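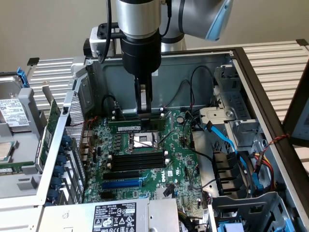 Memory module held over the board, Dell tower on its side.

Workshop tips: recording memory-handling examples with an arm

Lay the case flat with the side panel off. Push loose power wires toward the drive cage before you start, and open the slot latches by hand.

Grip the module by its edges and keep the fingers off the contacts. Move slowly near the slots. A fast run teaches the system to be fast and wrong.

Record 60 runs per board, then swap to another case. Keep the failed runs and label them as failed. Start each run from a slightly different height. 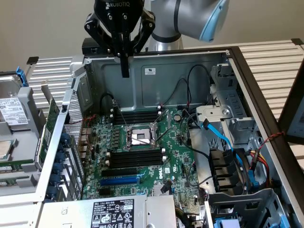
Robotiq gripper above the open chassis.

Check the finger pads every 14 runs and wipe off any dust. Save the files under the case name, ours are Clornon and Triretti, with the run number last.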